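How to Watch a Long Movie Musical at Home (and Stay Awake for the Finale)

I love a big, weepy, three-hour musical more than almost anything, and I've gotten pretty good at getting a living room full of people through one.

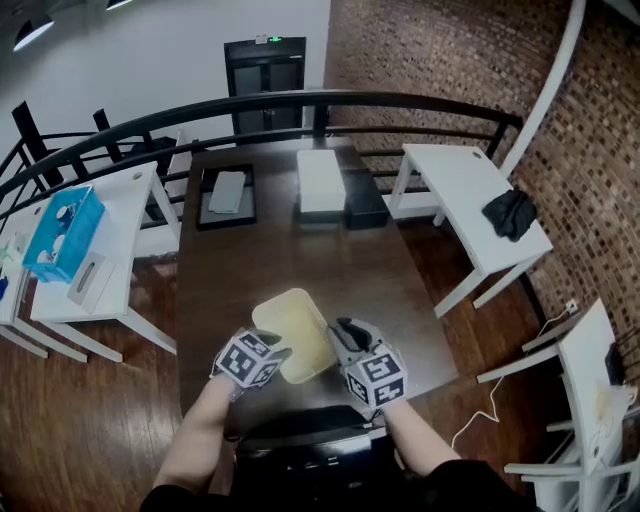

Lurdes Cardoso wrote to me in October that she always loses her guests right after the big act one number, and wondered if she should just stick to comedies. Oh, please don't! Try it my way first.

Start at 6:30, earlier than feels natural. Play the overture while people are still finding seats (talking is allowed, I insist). Then turn the subtitles on, even for folks who swear they don't need them, because fast lyrics get swallowed by most TV speakers.

Look up where the original intermission fell and stop there for 15 minutes. Set a timer, or you'll all still be in the kitchen at nine arguing about the tenor. If your copy has no intermission, pause after the loudest song past the halfway mark.

Save the singing along for a second viewing. I know, I know, I'm the worst offender.

Comments

Saadet Coşkun: We did this with 4 teenagers and the subtitles made all the difference.

Ikia: What if the overture is cut from the streaming version?

Lurdes Cardoso: Tried the early start. Everyone made it to the end, even my brother!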